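06/05/2024
By a guest of the Stustero open day

I spent a happy morning at Stustero, where the home-help robots get their first lessons in rooms that exist only on a computer. The planners used to carry furniture around a hall – now they build 11 rooms before lunch, and one lady told me her back is thankful! She does miss the chatter, though, and the evening checks are still done by people, some 70 of them on two shifts. I stayed far too long over the coffee. 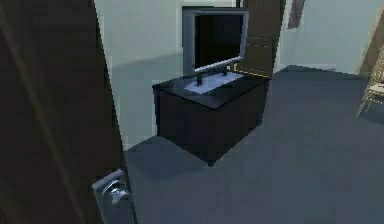
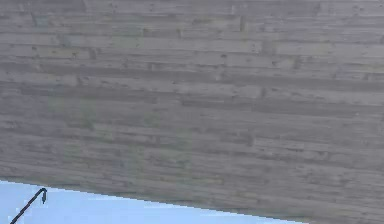

Simulated views from Stustero: the room with the television, and gray boards with a dark hooked rod at lower left.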